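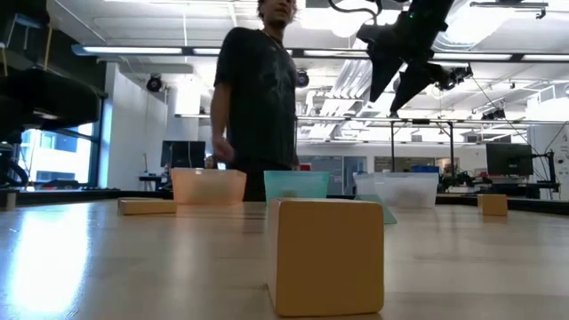 Page 20

Search this title
Go

Print this page | E-mail this page

Chapter 2
Receiving and Storing Bagged Feed

2.1 Scope of the chapter

Bagged feed makes up most of the weight that moves through a farm supply store and a large share of its losses. The losses are small one at a time. A bag is torn by a fork, a pallet is put away behind an older one, a ration for sheep is shelved with a ration for cattle. None of these shows up on the day it happens. They show up at the count, or when a customer brings a bag back.

This chapter covers the path of a bag from the truck to the sales floor. It deals with pelleted, textured and ground feeds in paper or woven plastic sacks. Bulk feed is left to Chapter 3. Medicated feed is treated here only as far as storage is concerned; the records that must be kept for its sale are described in the chapter on regulated products.

The examples are drawn from one store, Kanagaratnam Farm Supply, in the town of Stirkwood. The store buys its cattle, hog and poultry lines from a single mill, Faroson, and keeps its stock records in a program called Ulto. A reader whose store uses paper cards can follow every step. The entries are the same and only the place they are written down differs.

2.2 Terms

Lot. All bags of one product made in one run at the mill. The lot code is printed or sewn on the tag.

Book balance. The number of bags the records say are on hand.

Physical count. The number of bags found on hand when someone counts them.

Variance. Book balance minus physical count. A positive variance means bags are missing from the floor or the warehouse. A negative variance means there are more bags than the records allow for.

Rotation. The practice of selling the oldest lot first.

Rewrap. A torn bag that has been taped or placed in a second sack and is sold at a reduced price.

2.3 Checking a delivery

A delivery is checked twice. The first check is made while the driver is present and is limited to what can be seen from outside the load. The second is made after the driver has left and before any bag is released for sale.

At the first check the receiver compares the bill of lading with the purchase order, line by line, and then with the load. Product name, bag weight and number of pallets must agree on all three. Broken stretch wrap, leaning stacks and stains on the lower bags are written on the bill of lading before it is signed. A note added after signing has little value in a claim against the carrier.

At the second check the wrap is opened and one tag is read on each pallet. The lot code is entered in the stock record with the date of receipt. If a pallet carries two lots, both codes are entered, with the number of bags in each. Mixed pallets are common at the end of a production run and are not in themselves a reason to refuse the load.

Bags are then probed or felt for caking at the bottom layer. Feed that has caked in the bag has taken up moisture at some point between the mill and the dock. The bag is set aside whether or not the feed smells of mold, and the mill is told the lot code the same day. Faroson asks its dealers to hold such bags until the mill has replied. A store that discards them first may find that it has nothing to support the claim.

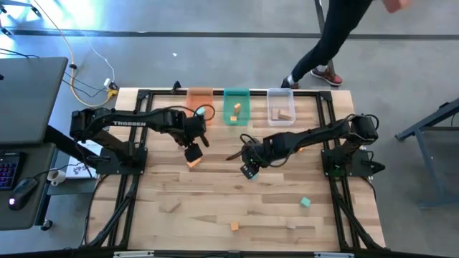 Figure 2.1. Blocks on a butcher-block table, with a black arm reaching in from each side.

2.4 The storage area

The three conditions that shorten the life of bagged feed are moisture, heat and pests. The building cannot be perfect on any of them, and the manager's task is to find out where it is weakest.

Moisture enters from the floor more often than from the roof. Concrete passes water vapor, and a bag laid directly on a slab will draw it up even when the slab looks dry. All feed is kept on pallets. Pallets stand clear of outside walls, with enough room for a person to walk behind them, and no bag is allowed to lean on a wall. The walkway also serves for sweeping and for placing traps.

Heat affects the fat and the vitamins in the feed. Horse feeds and milk replacers, with their high fat content, are the first to suffer and should be given the coolest bays. At Stirkwood these are on the north side of the warehouse. The south bays, under the metal roof, hold salt, mineral blocks and scratch grains, all of which tolerate warm storage well. The assignment is reviewed each January, when stock is low and pallets can be moved with the least labor.

Pests are controlled first by cleaning. Spilled feed is swept up at the end of every shift and torn bags are rewrapped or removed on the day they are found. Traps and baits are a second measure and are never placed on or above a pallet of feed.

Products that are harmful to one kind of animal and safe for another need separation beyond what rotation requires. Copper in a cattle mineral can poison sheep. Certain additives used in cattle and poultry feeds are dangerous to horses. These products are stored in bays that do not touch, with a sign at the end of each bay naming the species. If a bag from one of them breaks, the spill is swept away from the neighboring stock and thrown out. It is not rewrapped.

2.5 Rotation

The rule is simple to state: the lot that came in first goes out first. It fails in practice when the new pallet is easier to reach than the old one. In a warehouse with bays open at one end only, each new pallet blocks the one before it, and the old lot may sit for a season.

Three remedies are in use. The bay may be opened at both ends, loaded from one and picked from the other. The old pallet may be pulled forward before the new one is placed, at the cost of a few minutes of forklift time for each delivery. Or the product may be given two bays, one filled while the other is emptied. Kanagaratnam uses the second remedy for most lines and the third for layer feed, its fastest mover.

The stock record should show lots in order of receipt. Ulto lists them this way and prints the oldest code on the pick ticket. The yard hand checks the tag against the ticket before loading. If they differ, the ticket is corrected by hand and returned to the office, so that the record follows the feed.
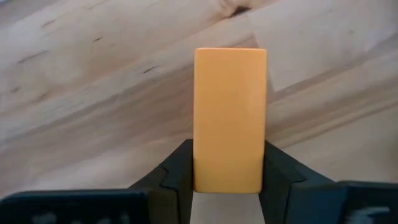

A reader of the draft objected that the tag check is the first step dropped on a busy Saturday, and said that a colored card on the oldest pallet does the same work with less trouble. The card is a sound addition. It does not replace the check, as a card left behind on a bay points to the wrong lot and gives no warning that it does so.

2.6 Counting and variance

Feed is counted at the close of business, after the last pick ticket has been posted. Full pallets are counted by layer and part pallets by bag. Rewraps are counted separately and added in.

Example. At the close of the month, the book balance for all cattle feeds at the Stirkwood store was 1,027 bags. The physical count was 996. The variance was 31 bags, positive.

A variance of this size is traced before it is written off. The order of work is as follows:

Recount the product lines with the largest differences.
Look for pick tickets that were posted twice.
Look for receipts entered from the purchase order when the load was short.
Compare the damage log with the write-offs in the stock record.
Check neighboring bays for pallets put away under the wrong product.

In the example, 20 of the bags were found to be a short receipt. The order had been entered in full and the shortage noted on the bill of lading only. The remaining 11 were torn bags that had been logged in the warehouse and never written off in the office. No feed had left the store unpaid. Both errors were made on paper, and both would have been caught at the second check described in Section 2.3 or by a weekly reading of the damage log.

The correcting entries are made under the cause found. Posting the whole variance to shrinkage would balance the record, but the claim against the carrier would be lost with it.

Related in this title
Chapter 1: The Farm Store and Its Product Lines
Chapter 3: Bulk Feed and Bin Management
Reading a Feed Tag
Sample Form: Damage Log
Sample Form: Receiving Record
Review Problems for Chapter 2

Print this page | E-mail this page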